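When the kitchen robot forgot which way was up

I'd been trying to get the simulation lead at Plesmont on the phone for weeks, mostly so I could hear the cabbage story firsthand. Her team builds virtual kitchens where a robot arm can practise tidying up before anyone lets it near real crockery. The project's called Cunia, and last May it had what she calls, quite cheerfully, "the worst fortnight of my working life."

She asked me to leave her name out (her mum reads this site, apparently), but she was happy to talk about everything else.

"So we'd run 921 practice episodes over a long weekend," she told me. "Came back, made a cuppa, opened the results, and the success rate had fallen off a cliff. Only 218 of them finished the job. The week before we'd been cruising!"

My first guess was that the robot had been dropping things. Nope, she said, or at least that wasn't where it started. The wrist camera's orientation was being read with the wrong sign after a software update, so in some episodes the arm was being fed a kitchen turned on its head.

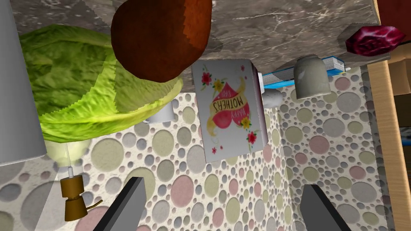

"You look at it and your brain flips it for you," she said. "You go, yep, cabbage, bread, counter. The controller can't do that. It's been told down is one way and the view says it's the other, so it tries to split the difference and off it goes."

Off it goes where, I asked, and she laughed for quite a while. One of the team's habits is to save a view from the gripper whenever the arm strays outside its work area, and that month they'd saved 631 of them. She'd gone through the lot with a colleague and a family-size bag of chips.

"Some were close calls, a few centimetres past where it should've stopped. Others, you'd think it was trying to leave the house. It'd be nosing at the floor as if somebody had asked it to mop."

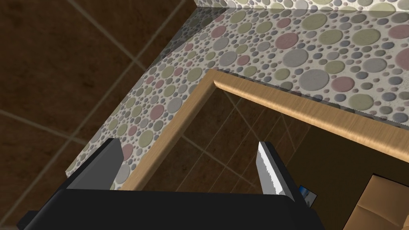 Well off course: the gripper fingers and the brown floor tiles, from the Cunia simulator.

Funny enough on a screen, but I wanted to know how much it would've mattered with actual metal. Her voice changed a bit there. The arm they use for the real trials is made by a firm called Halliteo, and the plan had been to load the new software onto it that same week. It's got a protective stop of its own, and there's a fence, but she didn't fancy relying on either.

"A person leans in to pick up a spoon, right? That's the picture I had in my head. We've got rules about nobody being inside the fence, and I still didn't sleep much."

They pulled the update that afternoon. Finding the cause took longer, around 200 hours of staff time by her reckoning, and a good chunk of that went on blaming the wrong thing. The first suspect was the physics settings. The second was a batch of new wallpaper and tile textures, which the poor bloke who'd made them had to defend in three separate meetings. The colour of the walls had nothing to do with it.

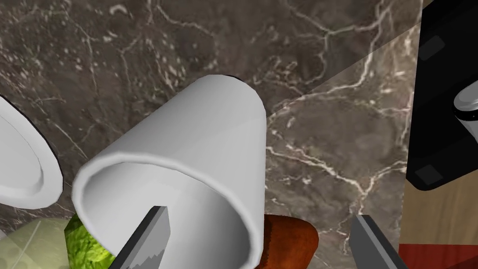

Grasping was the other half of the trouble, and she reckons it's the half people skip over. Even when the arm stayed over the counter, the muddled angles meant it came at objects from odd directions. Cups were the worst. You can end up with the cup tipped over on its side and one finger poked in at the mouth, and she says a careless scoring script could look at fingers either side of a cup and call that a grip. Theirs did, for a while. "So even the 218 was flattering," she said. "We went back and re-scored it and I won't tell you the number."

The fix itself was one line. The rest of the work went into a check that runs before every batch: the simulator drops a ball, and if the camera doesn't see it fall the way gravity says it should, nothing else is allowed to start. They nicknamed it Friesen and it's already caught one more bad update, a smaller one.

I asked whether the real arm ever did get the new software. It did, a good while later, with her hand on the stop button for the whole first morning. "It picked up a mug and put it down again," she said. "I had to go and sit in the car park."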